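Two-armed robots learn to handle cloth in rooms they have never seen

Skonero and Strömberg share results from a joint study on training with changing backgrounds

August – Robots that fold a towel beautifully in one lab often fall apart in the next one. Change the tabletop, hang a different wallpaper, and the same policy that worked all morning starts reaching for a printed flower. A joint research team from Skonero and the Strömberg lab has now published a simple training method that goes a long way toward fixing this, and we are thrilled to share it!

The method is called Lukska. It trains a single policy for two arms on 1,682 demonstrations of cloth handling, all recorded by people steering the arms by hand. Between sessions, the team swapped the walls and floor of the work cell for new patterns, many of them busy on purpose: stripes, medallions, leaves, blossoms. During training, Lukska pairs moments from different sessions in which the arms are doing the same thing, and rewards the network for treating them alike. Whatever differs between the two – the wallpaper, the mat – gradually stops mattering.

The team tested the trained policy in 9 cells with wall and floor combinations kept out of the training data. It completed the full folding task in 7 of them on the first attempt. A baseline trained on the same number of demonstrations in one plain cell managed 2.
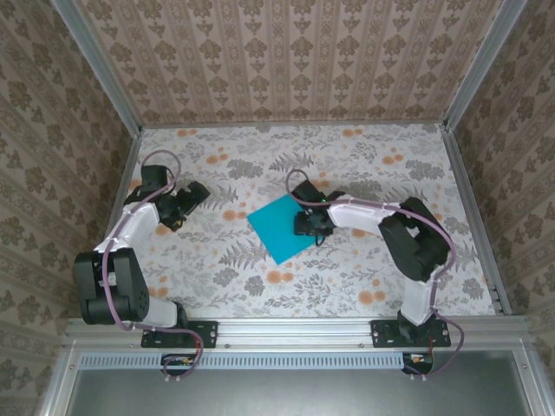 A two-armed work cell with patterned walls and a botanical floor mat. The right gripper is at the cyan square.

What excites the team most is how little extra equipment the method calls for. The backgrounds are ordinary printed coverings, and the arms and grippers stayed the same from start to finish. Any lab that already collects demonstrations could try it with a few rolls of wallpaper and a free afternoon.

The two cells where the policy needed more tries are getting a close look, and work on larger pieces of fabric has already begun.

The study was supported by Flolent. The demonstrations, training code and printable floor patterns will be free for research use.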